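Studine Countertops — Care and Cleaning FAQ
Last updated September 26, 2018

What does this page cover?
Matte white worktops sold under the Pivo and Dokader names, in all edge profiles. Gloss and textured surfaces have their own page. If you are not sure which finish you have, check the order sheet: matte white is code 3718.

What should I use for daily cleaning?
Warm water, a few drops of dish soap and a soft cloth. Wipe once with the damp cloth, once with plain water, then dry. Drying matters more on matte than on gloss. Water left to evaporate leaves a mineral ring that shows at a low angle, usually under a window.

Can I use a sponge with a scouring side?
Use the soft side only. Green and brown scouring pads polish the finish in the spot where they are used, and the result is a shiny patch that can't be reversed with a cleaner. Melamine foam does the same thing more slowly.

Does the color of the cloth matter?
It can, the first few times. New dark or bright cloths sometimes release dye when wet. Wash them once before use and don't leave them bunched up on the surface overnight. If dye has transferred, see the stain section below.

How hot is too hot?
The surface is rated to 70 °C for continuous contact. A mug is fine. A pan from the burner is not — use a trivet.

How do I remove a stain?
Start with dish soap and leave it on for 11 minutes under a damp cloth. For coffee, tea, turmeric or cloth dye, follow with a paste of baking soda and water, applied with the fingertips and rinsed off. Repeat if the mark is fading. Do not use bleach, oven cleaner or anything containing acetone.

Limescale near the faucet won't come off. What now?
White vinegar diluted one to four, left for two minutes, then rinsed thoroughly. Keep it off the silicone joint.

Where should cloths and pads be kept between uses?
Anywhere they can dry. A rail or the edge of the sink is better than the countertop. A wet cloth left folded holds water against the surface and starts to smell within a day or two.

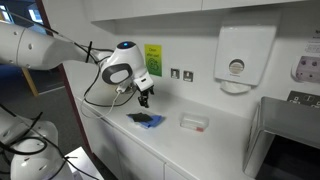 Blue cloth with a flat black square on top, on a matte white countertop.

Can scratches be repaired?
Light ones, yes. The Benjelloun repair kit (part 128) contains a fine pad and a finishing compound for matte surfaces. Work in straight strokes along the length of the counter and stop as soon as the line disappears. Deep scratches and chips need a fitter.

Do I need to seal the surface?
No. The material is nonporous, and sealers leave a film that picks up grease.

Is the silicone joint covered by the warranty?
No. Inspect it once a year. We suggest November, before the heating dries the room out, and replace any section that has lifted.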